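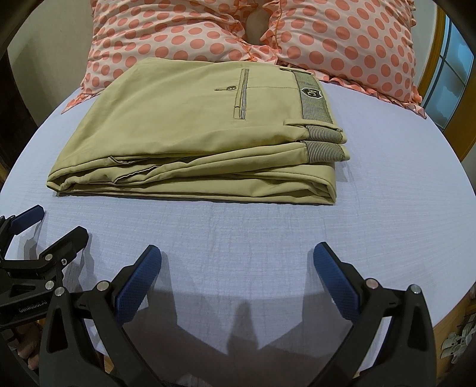

Le jour où j'ai arrêté de faire ma valise la veille

Je fais partie de ces gens qui, pendant des années, ont bouclé leurs bagages à une heure du matin, assis sur le couvercle, en jurant. Ma mère préparait les siens trois semaines à l'avance et ça me rendait dingue. Les chemises de nuit partaient en premier, puis les sandales, puis plus personne n'avait le droit de toucher à rien. Alors forcément, à vingt ans, je me suis construit contre ça : un sac, une brosse à dents, et on verra bien sur place !

On a vu, oui. J'ai passé un mariage entier en chaussures de randonnée. J'ai acheté, dans des gares et des stations-service, un nombre indécent de chargeurs. Et l'été dernier, en juillet, j'ai débarqué à Lotora (une petite station thermale au bord d'un lac, si vous ne connaissez pas, allez-y pour les beignets au fromage) avec trois pulls et pas un seul maillot de bain. Trois pulls. Il faisait un temps à cuire un œuf sur le ponton.

C'est là que j'ai rencontré Leokadia Adamczyk. Elle tient la pension où je logeais, six chambres au-dessus d'une ancienne pharmacie, et elle en a vu passer, des valises. Le premier soir, elle m'a regardé monter l'escalier avec mon sac de 15 kilos et elle m'a demandé si je déménageais. Le lendemain, au petit déjeuner, elle m'a prêté un short de bain de son fils, orange, que j'ai porté toute la semaine avec une certaine dignité.

« Les gens font leur valise pour la personne qu'ils voudraient être en vacances, m'a-t-elle dit en me resservant du café. Celle qui court le matin. Celle qui lit du russe. » J'avais dans mon sac des baskets neuves et un roman russe de 500 pages. Je n'ai rien répondu, j'ai repris un beignet.

Depuis, j'ai changé de méthode, et comme tous les convertis je suis devenu insupportable. Maintenant je sors tout sur le lit trois jours avant. Je laisse les affaires là, en piles, je dors un peu de travers s'il le faut, et je passe devant en allant me brosser les dents. Au bout d'un jour, la deuxième veste commence à m'agacer. Au bout de deux, je la remets dans l'armoire. C'est fou ce qu'une veste peut perdre de sa nécessité quand on doit la pousser pour attraper son oreiller !

Mon amie Rasa Tamošiūnaitė, qui voyage pour son travail une bonne partie de l'année, trouve mon système ridicule. Elle a un bagage cabine Nernetti qui a fait plus de 30 voyages et qu'elle remplit en un quart d'heure, toujours dans le même ordre : deux pantalons, quatre hauts, une robe qui ne se froisse pas, et voilà. Elle roule tout. Moi, je plie. Nous avons eu sur ce sujet, à la terrasse du café Ozoliņš, une discussion qui a duré deux tournées et qui nous a valu des regards. Son argument, c'est la place gagnée. Le mien, c'est qu'un pantalon bien plié se retrouve tout de suite, qu'on peut en sortir un sans dérouler les autres, et qu'on n'arrive pas à l'hôtel avec l'air d'avoir dormi dans un tiroir. Elle soutient que si, j'ai quand même cet air-là.

Là où nous sommes d'accord, c'est sur les chaussures. Une paire aux pieds, une paire dans le sac, et si vous hésitez pour la troisième, c'est non. Idem pour les « au cas où ». J'ai longtemps trimballé un parapluie, une lampe frontale et un adaptateur pour des pays où je n'allais pas. La lampe frontale a servi une fois, à Fetdale, pour chercher la lampe frontale de quelqu'un d'autre.

Ce que je n'avais pas prévu, c'est que j'y prendrais goût. Ces trois jours avec les piles sur le lit, c'est presque déjà partir. Je regarde la météo de là-bas, je retrouve un ticket de ferry au fond d'une poche, je change d'avis sur un livre. Ma mère, à qui j'ai fini par raconter tout ça au téléphone, a laissé passer un silence assez long. Puis elle m'a demandé si j'avais pensé à prendre un maillot.

Je repars à Lotora à la fin du mois. J'ai lavé et repassé le short orange, que j'avais embarqué par erreur, et il est le premier sur la pile.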